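Updates > Software > Planning and Control

Crate-to-crate transfer: what changed in the planner this quarter

Most of the software group's time since the last newsletter has gone into one task, moving bottles and other small goods between two green crates that stand next to each other on a table. The task is dull to look at and has been a good way to find faults in the planner. This item covers what we changed, what we measured, and what is still open. Salamatu Onyeka wrote the planner changes and Kayode Tijani did the simulator and the replay tooling, so questions should go to them in that order.

The old planner, which we have been calling Bondberg since it was a branch name, treated each crate as a solid box with an open top. It would find a grasp, lift straight up to a fixed height, go across, and come straight down. That worked for cubes and short things. A bottle held by the neck hangs well below the fingertips, and Bondberg only knew about the gripper. It checked the fingers and the wrist against the crate wall and found them clear. The bottle itself was never part of the check. In simulation this showed up as a contact spike at the rim and, on the worse runs, a bottle that had tipped in the grasp before it got to the other side.

The new planner, Zornard, attaches the held object to the gripper model as soon as the grasp is confirmed. From that point on every collision check includes the object, using its full height plus a margin. The lift height is no longer a constant. It is worked out from the lowest point of whatever is being held and the highest rim on the path. For a short item the lift is lower than it used to be, and for a bottle it is a good deal higher.

There was one side effect that took a while to find. With a tall object attached, the straight-up lift sometimes ran into a joint limit, and the solver would flip the elbow to the other side halfway through. The motion was legal and looked terrible. Salamatu added a cost for changing the elbow configuration while anything is in the gripper, and set it high enough that the planner will take a longer path first. If no path exists without a flip, the planner now returns a failure and the task layer picks another grasp. We would like the task layer to be told why, so that it can choose a grasp nearer the base, but at the moment it only gets a yes or a no.
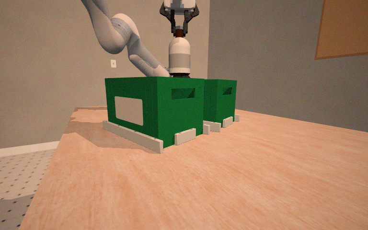
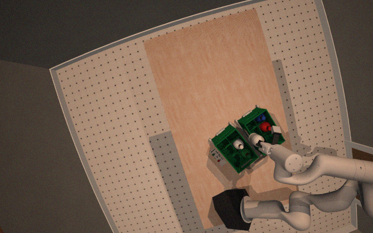
Two simulated camera views of the crate transfer setup.

On the numbers. The test set is 276 transfers with the crate positions and the contents varied by a random seed. Bondberg completed 154 of them. Zornard completes all but 91 if the perception noise is left on, which makes 185, and we think most of that remaining gap is perception and not planning. We know this because the replay tool lets us swap the estimated object pose for the true one from the simulator and run the same seed again. When we do that, a large share of the failures go away with no change to the planner at all.

The common perception fault is height. The pose estimator is decent in the horizontal directions and poor along the long axis of a bottle, mainly when the lower half is behind a crate wall. It sees a cap and a shoulder and has to guess the rest. If it guesses short, the attached object model is too short, the lift is too low, and we are back to the Bondberg problem by a different route. The current fix is crude. When less than half of an object is visible, the planner uses the tallest item in the catalog that matches the visible part. This costs some time on the lift and has removed most of the rim contacts.

A better fix would be to pause above the crate once the object is partly out, take a second look, and update the model before going across. Kayode has this running on a branch. It is slower per transfer, and the second look is only useful if the camera can see past the arm, which depends on where the arm happens to be. He is trying a small set of fixed pause poses first, with the idea of letting the planner choose among them later.

The second fault is less common and more annoying. When two crates are close together, the segmentation sometimes joins them into one wide crate. The rims are nearly in line, the color is the same, and from a low camera one covers part of the other. The planner then thinks there is a single large opening and picks a drop point that falls on the walls between them. We tried raising the edge threshold, and that broke the detection of handle cutouts, so it was put back. What we do now is fit the known crate footprint to the mask and reject any fit that leaves too much over. It catches the merged case well. It does not yet deal with a crate that has been turned a long way from where the task file says it should be.

Kayode has also rewritten how the simulator records a run. It used to log joint positions and little else, so if a run went wrong you had to guess what the planner had been looking at. A log now holds the planner's own world model at every step, including the attached object and the margin in use. You can open a log, step to the point of contact, and see the true geometry and the believed geometry together. The files are larger – a full test set no longer fits on the shared drive at Hasumcombe, so please delete old ones when you are done.

A few smaller items:

The speed limit while holding an object is now set per object in the catalog. The default is the old global value, so nothing will change for existing entries until somebody edits them.

The gripper open command waits for the fingers to report open before the retreat starts. Before this it waited a fixed time, and on a loaded machine the retreat could begin early.

Planner timeouts are reported as timeouts. They were being counted as "no path found," which made the old failure tables hard to read. Anyone comparing against results from before November should rerun them.

The test runner, Sakamoto, takes a list of seeds as well as a range. Salamatu has put the seeds for all known bad cases in a text file next to the runner, with a short note for each.

Still open is placing. All of the above is about getting an object out of one crate and over the other. Setting it down is handled by the old code, which lowers until it feels a force and then lets go. In an empty compartment this is fine. With something already in there, the force may come from the side of another item, and the gripper lets go too high. The plan is to give the placing step the same attached-object model as the lift and to check the free space before going down. Work on that starts once the second-look branch is merged.

If you use the old planner in your own scripts, the call has the same name and arguments, and you can select Bondberg with the planner flag for one more release. After that it will be removed. Please try your task on Zornard before then and send Salamatu the seed and the log if it fails.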